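Wedby coat tree - worth it or a tipping hazard?
Home & Entryway > Furniture talk

prurkorlow_fan
Moving my stuff into a shared workroom in April and there's no closet. I keep seeing the Wedby coat tree recommended, the plain wood kind with arms sticking out. The listing says it holds 12 coats. Does anyone believe that? I have a hard time picturing 12 winter coats on anything with a base that size.

dunmore6
No. They hang 12 windbreakers on it for the photo and call it a day. I had one for two years and over 4 real coats it started to lean. Put everything on one side and it goes down, usually when you're on the phone.

jikum_attic
Mine has been fine. You load it evenly, heavy stuff low, and don't yank things off it. I think people buy these and then treat them like a coat closet.

dunmore6
If I have to plan where each coat goes, it's a bad coat rack.

Morven Lindsay
I'm with dunmore6 on the numbers but I still use one. We have the same kind of room the OP is talking about: white walls, fluorescent light, pipes in the corner, one long white shelf across the back wall. A bare wood coat tree stands by the wall on the left. I wanted hooks under the shelf and got outvoted. My complaint is the thin arms. I don't trust them with a backpack and I've told everyone so, for all the good it does. 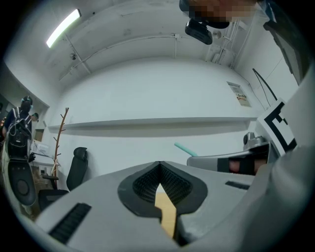 jikum_attic
Hooks under a shelf are worse, Morven. Everything hangs flat against the wall, wet coats mark up the paint, and you bump your head when you bend down for your shoes. At least you can drag a coat tree somewhere else.

Morven Lindsay
Wet coats drip on the floor under a coat tree too. I'd take a mark on the paint over a puddle I have to walk through. And how often do you really move yours?

jikum_attic
Twice. Fine.

tallboy_ed
Has anyone tried the Wojcik one? Supposed to have a weighted base. The reviews are all five stars and all sound like the same person wrote them, so I'm holding off.

dunmore6
Returned it. "Weighted" meant a metal disc you screw on yourself, and mine came with the hole drilled off center. Wobbled worse than the Wedby. Maybe I got a bad one, but I wasn't going to pay shipping again to find out.

prurkorlow_fan
So nobody here would put 12 coats on any of these. There are 6 of us in the room. Do I buy 2 coat trees or just screw a rail to the wall?

Morven Lindsay
Rail, if the landlord lets you. Find the studs first. I don't care what the package says about drywall anchors, they'll let go with six coats on them.

jikum_attic
Or get one tree and ask people to leave the big coats in their cars.

dunmore6
Good luck with that in April. It snowed here last time.

prurkorlow_fan
Landlord says no holes. Guess I'm measuring the corner tonight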